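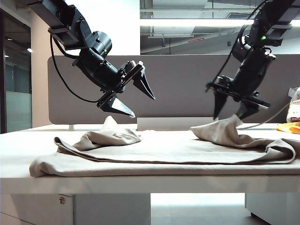
Print | E-mail

Where Pants Wear Out, and What to Do About It

Speaker notes, evening talk at the Trorkamside library, room 186

Doors at 6:30. Start at 7 even if people are still coming in. Put the handling samples on the side table before anyone sits down, and leave the lights up for the first part.

Opening

Good evening. I alter and repair clothes for a living, and most of what comes across my counter is pants. Tonight I want to talk about why they fail where they do, which of those failures are worth fixing, and how washing and storage fit in. There will be time for questions. If you brought a pair with you, hold on to it until the end and we'll look at it together.

I'm going to stick to woven pants – chinos, work pants, jeans, suit trousers. Leggings and sweatpants are knits and they behave differently. I do a separate talk on those in August.

(Ask: who is wearing pants with a repair in them right now? Wait for hands. If there are only a few, show the inside of my own left cuff.)

The cloth

Start with the cloth, before any sewing. Nearly all casual pants are twill. Look closely at the surface and you'll see fine diagonal lines. Those come from the way the crosswise yarns pass over and under the lengthwise ones, with each row stepped over by one. Twill drapes better than plain weave and takes abrasion well, up to a point.

Pass around the two swatches. The heavier one is 300 grams per square meter, a normal weight for work pants. The lighter one is from a pair of summer chinos. Ask people to rub each one between finger and thumb and then hold it to the light. The light one has small gaps you can see through even though it is new.

Weight is only part of it. Yarn quality matters a great deal, and you can't read it off the label. Short cotton fibers work their way out of the yarn, and you get fuzz, then pills, then thin cloth. One test you can do in a store: turn the cuff inside out and look at the surface under a good light. If it is already fuzzy before anyone has worn it, put it back.

Stretch. Most pants sold now have a small amount of elastane in them. It makes them comfortable and it makes them harder to repair. The elastic fiber gives out before the cotton does, mainly from heat, and then you have baggy knees that no pressing will take out. I will patch stretch pants but I tell people up front that the cloth around the patch may go next.

(Don't get drawn into a debate about synthetics here. There is always one. Say we can come back to it.)

Where they go

Switch to the large paper pattern pieces taped to the board. These are from the Maria pattern, the straight-leg one we use in the beginners' class. Point to each area as I name it.

The inner thigh. By far the most common. Two layers of cloth rub against each other with every step, and four seams meet at the top, so there is a hard lump right where the rubbing is worst. It goes thin first, then you get a ladder of white crosswise threads, then a hole. The time to fix it is at the thin stage. Almost everyone brings it in at the hole stage.

The seat. Office chairs, bike saddles, car seats. A worn seat usually turns shiny before it thins.

The knees. Kids and gardeners. Anyone who lays flooring.

The cuffs. At the back of the heel, mostly from pants that are too long. Take up the hem a half inch and you can get years more out of them.

Pocket bags. People forget these. The pocket bag is made of thinner cloth than the pants and keys go straight through it. Replacing one is a cheap job and any alterations shop can do it.

Belt loops. They tear out at the top because we pull our pants up by them. The loop itself is almost always fine. What fails is the patch of waistband cloth underneath, and if you just sew the loop back on to torn cloth it will be off again within the month.

Part 3: the repairs

I have three samples for this part, in the blue folder. Hand them out one at a time, otherwise nobody listens.

Sample one is a machine-darned inner thigh. A piece of light cotton goes on the inside, extending well past the thin area in every direction, with rounded corners. Square corners make a weak line. Baste it in place by hand. Then stitch back and forth over the worn part, following the direction of the twill, with the lines close together but not packed solid. People overdo this. A solid block of stitching is stiff, it rubs, and the cloth tears along its edge.

Thread: use a fine one. I buy mine from Jadis, who sell short spools in more browns and grays than anyone else I've found. Match the thread to the faded color of the cloth. The color it was when new is no help to you. If you can't find an exact match, go slightly darker.

Sample two is a hand repair at a knee. Running stitch, parallel rows, patch behind. It is slow and it suits cloth you want to keep soft. You need a needle, a thimble, and a couple of evenings. I'd suggest this for anyone who doesn't own a machine.

Sample three is a replaced cuff edge. The worn edge is cut away and the hem is faced with a strip of bias tape, so you lose very little length. The tape shows on the inside when you sit down. I like to use a color.

On machines. I get asked every time which one to buy. My own is a secondhand Kragh, straight stitch and zigzag and not much else, and it goes through four layers of denim without complaint if I turn the handwheel over the thick spots. You don't need a computerized machine for any of this. A used one that has been serviced will do. Change the needle more often than you think you should.

(Time check. It should be 7:35 or so. If it's later than 7:45, skip the next section and go straight to washing.)

When to stop

Some pants aren't worth it. If you can push a fingertip through the cloth beside the hole, the whole area has gone, and the patch has nothing to hold on to. If the waistband elastic and the zipper and the thigh have all failed together, thank them and cut them up. Good twill makes excellent patches for other pants. Save the pocket bags, the buttons and the unworn lower legs. The lower leg below the knee, at the back, is nearly new cloth on most pairs.

A shop will charge you more for a new zipper than many people expect. It's an hour's work when the fly has been topstitched and bar-tacked at the factory. For a cheap pair that may be more than you paid. I don't try to talk anyone into it or out of it.

Washing

Turn them inside out. Close the zipper. Cold water and a short cycle are enough for pants that have been to the office and back. Mud is different – let it dry, brush it off, then wash.

Wash less. Hang them up overnight when you take them off. Most pairs can go several wears between washes, and spot cleaning takes care of the coffee.

The dryer does more damage than the washer. Look in the lint trap after a load of cotton pants. That used to be the pants. If you can hang them, hang them from the cuffs so the weight of the waistband pulls the legs straight, and you'll save yourself most of the ironing. If you can't, take them out slightly damp and finish them on a rack.

Fabric softener: I don't use it. It coats the fibers and it makes patches harder to glue-baste later.

Storage and folding

Short section. Creases are a wear point too, which surprises people. If you fold a pair of pants on the same line every time and stack other things on top, that line takes all the rubbing when you pull them off the shelf. You can see it on old uniforms, a pale line across the thigh.

Lay them flat, one leg on top of the other, smooth out the crotch point so it isn't doubled under, then fold up from the cuff in halves or thirds. Change the fold now and then. Dress pants go on a hanger, over the bar, or clipped by the cuffs.

Don't store anything dirty over the summer. Moths want wool but they'll go for food stains on cotton blends too, and old sweat stains set yellow.

Closing and housekeeping

The mending table in this building is open on the first evening of the month, same room. Bring your own thread if color matters to you. The library has put 4000 dollars toward machines and irons for it, and those will be here before the fall classes start. Until then there is my Kragh and whatever people carry in.

Handouts are by the door: one sheet on the inner thigh patch, one with the stitch diagrams. The pattern pieces are not handouts, please leave them on the board.

Questions

Likely ones, with short replies.

Iron-on patches? Fine for a knee on a child's pair that will be outgrown by spring. On an inner thigh the edges lift.

Can you let out a waist? Usually an inch or so on dress pants, which have spare cloth at the center back. On jeans, hardly ever.

Raw denim and never washing it? Skin oil and grit wear cloth out as well. Wash it.

Where do I get matching cloth? From inside the same pair. Look at the hem allowance and behind the back pockets.

Lights down and room cleared by 8:45. Collect the samples, check the blue folder, switch the iron off at the wall.

Print | E-mail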